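About Zolitora

Zolitora teaches machines to do chores, slowly. We started as two desks behind a print shop, moved when the print shop wanted its outlet back, and now have a whole floor and a lease that forbids "industrial noise." The robots have read it more closely than we have.

Zineb Ait Brahim runs the floor. She came to us from a bakery supply company, where she learned that most handling problems are really bag problems, and she has been right about this more often than the engineers would like.

Every November we hold an open day. Last time, Drastau sent its whole packaging team, who stood with folded arms until the coffee arrived. The demonstrations use hand-held grippers: one in each hand, a marker cube on each, and a person doing the moving. Altard, our arm, gets its turn after lunch. It is slower than the people and takes criticism better.

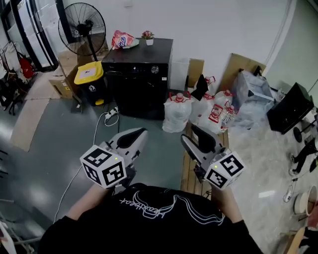 Can I try the grippers myself?
Anyone over 8 can, once they've had the short safety talk. Long sleeves get rolled up, bracelets come off, and you'll be asked to pick up something dull.

Our library holds 3,000 recorded tasks, 1,000 of them folding. We are not proud of the ratio. A visitor once asked why a robot needs to see that many towels, and Zineb handed her a towel and asked her to explain it in words. She stayed until closing.

Places for the next open day are free and go quickly, mostly to people who came before and want to see if Altard has improved. It has, a little. Write to the front desk to be put on the list, and please use the side door, as the main one sticks.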